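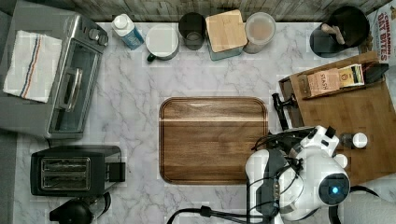 What does the Stovora service include?

The monthly fee covers the arm, the gripper, one set of replacement fingers, software updates and phone support during office hours. The customer supplies the counter and everything on it.

Hebden Kitchen Trials Group
Minutes of the review meeting, March 25, 2019

Present: Hina Rizvi (chair), Karim Twal, Fadi Haddad, Lauri Tikkanen (for Flalteck, by phone)
Apologies: Tamer Tarawneh
Minutes: Karim Twal, again

1. Previous minutes
Accepted, after Fadi asked that "Fadi complained at length" be changed to "Fadi raised a concern." The length was not disputed.

2. Stovora trial
Hina reminded the group that we are deciding whether to recommend the service to the shared kitchens on our list, and that "it's neat" is not a recommendation. The jobs under review are moving trays and boards, putting tea back in the organizer, and clearing a patch of counter big enough to make a sandwich on.

Fadi reported on trays. He likes the way the arm approaches a raised rim and dislikes the time it takes getting there. He has started making his coffee during the approach and sees no reason to hurry back.

Lauri said speed is a setting. Fadi said he had found the setting. Lauri said there is a second setting, on a page of the manual we do not have. He will send the page.

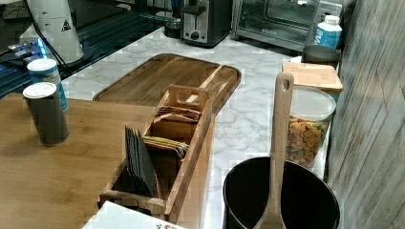 Tea was next. Hina's view is that thin packets are the real test of any gripper sold for kitchens, and that the brochure's choice of an orange to show it off tells you something. Lauri said the narrow fingers are meant for packets and the orange was marketing's idea. Hina asked whether marketing could be given some tea.

Fadi raised a concern about cables. It was recorded as a concern.

3. Price
The quote is $887 a month on a 12-month contract, with a $50 charge for each extra set of fingers. Karim pointed out that Jokero leases a similar arm without a fixed term, although Jokero also wants the customer to do the calibration, and we have met our customers. Lauri could not move on the monthly price but thought there was room on the fingers. Hina said she would like that in writing and preferably in this quarter.
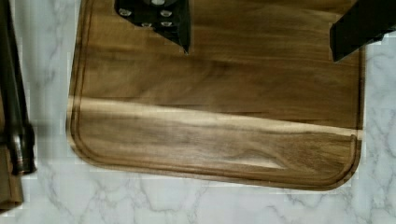
The contract also says that "cosmetic wear to customer surfaces" is excluded. Hina wants to know who decides what is cosmetic. Lauri believes it is the customer, in consultation with Flalteck. Fadi asked what happens if the consultation goes badly and was referred to the phone support, office hours.

4. Decision
Put off until we have the missing page and a revised quote. Karim wished it noted that he was ready to vote.

5. Actions
Lauri: manual page, written price for extra fingers, plainer wording on surfaces.
Fadi: repeat the tray trial at the second speed setting and stay for it.
Hina: ask Jokero what calibration involves.
Karim: these minutes.
Tamer: given the cable question in his absence.

6. Any other business
Fadi had some. Held over to the next meeting.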